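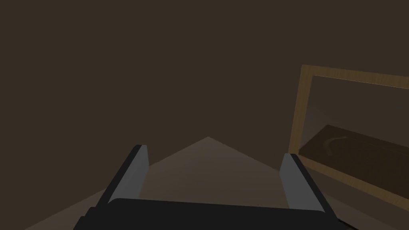 How to Raise Monarch Caterpillars on a Porch (and Let Them Go Again)

By Sabina Howlader
Updated 2024-11-07

If you have a milkweed plant and a shady porch, you can raise monarchs. I started with one jar and one caterpillar from the side yard, and now I look forward to it all year! Below is the way I do it, with the small changes I made after this September.

What you need

A mesh cage, the pop-up kind with a zipper door. Mine is a Clavach and it has lasted several summers, but any cage at least twice as tall as a hanging chrysalis will do. A butterfly needs room to drop its wings straight down.
Milkweed, and more of it than you think. Potted is easiest. Cut stems work if you change them daily.
Floral tubes with rubber caps, if you use cut stems. Caterpillars will crawl into an open jar of water and drown.
Paper towels for the cage floor.
A soft paintbrush for moving tiny caterpillars.

Please check your state's rules before you collect anything. Some places want a permit, and a few limit how many you can keep.

Step 1: Find the eggs

Look on the underside of young milkweed leaves, near the top of the plant. A monarch egg is cream colored, ridged, and about as big as a pinhead. Aphids are yellow and come in crowds, while eggs are nearly always laid singly. Pick the whole leaf and lay it on a damp paper towel in a small lidded dish.

Keep your numbers low. Crowded cages get sick fast, and one bad caterpillar can take the rest with it. I know people love to post that they released 100 in a season, but my best years were the ones when I kept 15 and gave each of them plenty of space.

Step 2: Wait for the hatch

Eggs take three to five days. The tip turns black right before hatching -- that's the head showing through. The newborn usually eats its own shell, so leave it alone for the first day. After that, set a fresh leaf next to it and let it walk over on its own. If it won't budge, use the paintbrush.

Step 3: Feed and clean

For the next two weeks your job is leaves in, droppings out. Rinse every leaf in plain water and pat it dry. Swap the paper towel each morning, and in the last few days do it at night too (you'll see what I mean, a big caterpillar eats like a teenager).

Never use milkweed from a garden center unless you know it hasn't been sprayed. My first potted batch came from a big nursery and I lost every caterpillar in two days. Now I get my plants from Olaniyan, a small native grower one town over, and I still rinse them.

A caterpillar that stops eating and sits still for a day is probably molting. Don't move it.

Step 4: The J

When it's full grown it will wander off, often to the roof of the cage, spin a little pad of silk, and hang upside down in a J shape. Leave the zipper closed and don't bump the cage. After most of a day the antennae go limp and the body straightens out. Pull up a chair, because the skin can split and slide off in just a few minutes and it's so easy to miss!

If a chrysalis falls, wait a day for it to harden, then tie dental floss around the black stem at the top and hang it back up.

Step 5: Release

Ten to fourteen days later the chrysalis goes dark and you can see orange wing through it. The butterfly usually comes out in the morning. Give it at least four hours to dry, longer if the air is damp. Let it go on a day above 60 degrees with no rain, and set it on a flower if it isn't ready to fly. Zinnias are great for this.

If it's cold or pouring, it can stay in overnight. It doesn't need food the first day.

Between batches

Wash the cage in a mix of one part bleach to four parts water, soak it for 20 minutes, rinse it really well, and dry it in full sun. This helps control OE, a parasite that spreads by spores on the wings and leaves. A butterfly that comes out crumpled or too weak to hold on may have it, and it shouldn't be released.

Next up: planting milkweed seed in fall. Get it in the ground before it freezes.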